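Towels, and who folds them now
Posted Thursday, September 27, 2018
Filed under: Work, Laundry

I get asked about the robots more than anything else on this blog, so I'm going to write it all down once and then link to it.

For anyone new, I work at Poline. We wash linen for hotels, gyms and a couple of spas. I have been there 11 years, most of them on the folding side. Sheets have gone through machines since before I started. A sheet is big and flat and you can feed it by two corners. Small towels were always done by hand, because they come out of the dryer in a lump and a person has to find the corners. At our busiest we had 17 people on small towels over two shifts.

In January the company put in a cell from Welon. It has two arms, a table between them and walls on the sides. We call it Flitik. That was the name on the paperwork and it stuck. The first weeks it was mostly being set up, and the people setting it up asked us a lot of questions. Some of them were good ones. How do you know which side is the face? Which corner do you look for? I had never put it into words. I told them I look for the tag and then go the other way, and I had to stand there and fold a few before I was sure that was true.

What it does is slow to watch if you have done the job yourself. I can do a hand towel in 3 seconds when I'm not thinking about it. The arms take far longer than that, and they have to find an edge before they can do anything with it. But the company doesn't need it to beat me. They need it to run when the second shift is short, and the second shift is short most weeks.
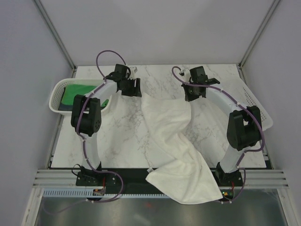
The cell, a white towel on the table between the arms. 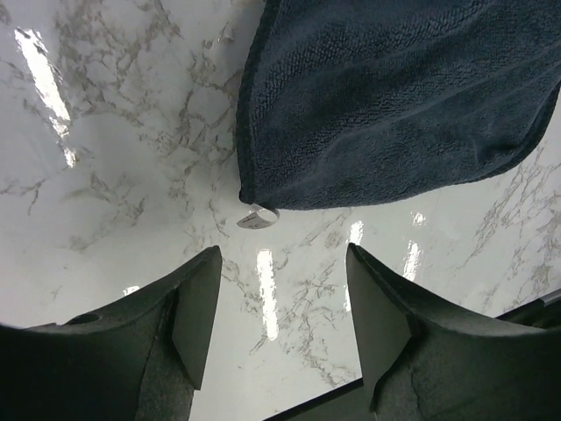
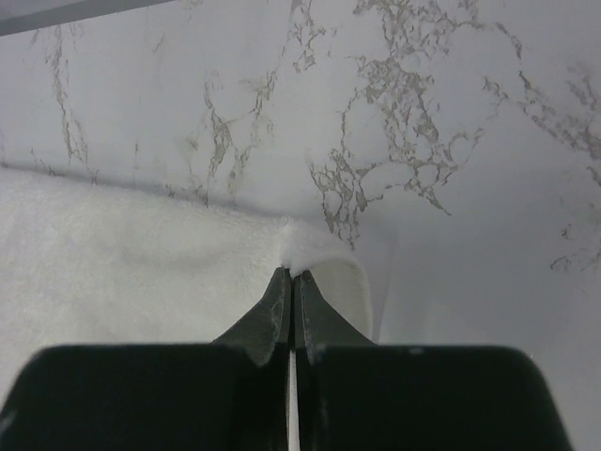

The part I want to get to is what changed for the rest of us, and it's less than people expect and more than I was told.

Nobody on small towels was let go. Four people left on their own and weren't replaced, and I think it's fair to say that out loud. Two went to Ostrowski across town, which pays a little more and still folds everything by hand. The others retired. So the number went down, and the cell is part of why it could.

The work also got cut up differently. Before, you took a cart and did the whole cart. You checked for stains and pulls while you folded, because your hands were on every towel anyway. Now the cell's towels get sorted first and checked first, and that is a job by itself. You stand at the belt and look. You don't fold. Some people like it better. My wrists like it better, I'll admit that. But it is more boring, and the time goes slower. We asked to rotate every two hours and got it, after some back and forth.

Then there is tending the cell. When it stops, someone has to see why, clear the towel and start it again. In the beginning it was stopping 38 times in a shift. I know because we had to write each one on a sheet. It's a lot fewer now. Tending was supposed to be something anybody could do between other things. In practice it went to the same few people every night, and they were doing it on folder's pay. Teodor Wróbel brought that up at the spring meeting — he was one of the few — and by summer there was a separate rate for it. Not a big one. He does it full time now and has started teaching the others.

I took the training myself in July. It was two days, and the second day was mostly about when you are allowed to open the cell and when you aren't. I'm slower at the screen than the younger ones but I'm better at guessing which towels it will have trouble with. Anything old and stretched out, mainly. I pull those and fold them myself.

People ask if I'm worried. Some. I'm 56 and I'd like to finish at Poline. The supervisors say there is no second cell in next year's budget, and I believe them about next year. What I would tell anyone whose workplace is getting one is to ask early who is going to tend it and what that pays. We asked late and it cost a few people half a year.

Comments are open. If you work at a laundry that has done the same thing with bathrobes, I'd like to hear how it went, because that is what they are talking about here now.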